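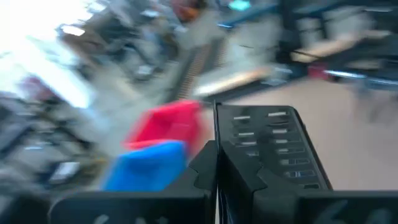
March, afternoon - wrist stream, blur gating

Problem from this morning: the Indengate tracker keeps accepting wrist frames taken during fast slews. The fingers stay readable because they move with the camera, slots on the right finger included. The background goes to diagonal streaks. The red and blue objects beside the left finger are soft at the edges but still segment as blobs, so the pose fit gets a mask, returns a confident answer, and the planner replans on it.

Cause: the sharpness score was computed over the full image. Finger edges alone keep it above threshold.

Changes in Trirkari:
- static mask over fingers and housing before scoring
- threshold reset to 65 on the masked score
- planner holds the last good pose for 2 cycles, then requests a slowdown

Replayed the Gumholm log with the mask on. Slew frames now rejected. Two false rejects at low speed, both facing the bare floor - little texture, low score. Might gate on joint velocity as well and drop the image score when the arm is slow.

Mask is hand drawn for nearly closed fingers. Needs a version driven by gripper width. Alexiou branch has the kinematics for it, not merged.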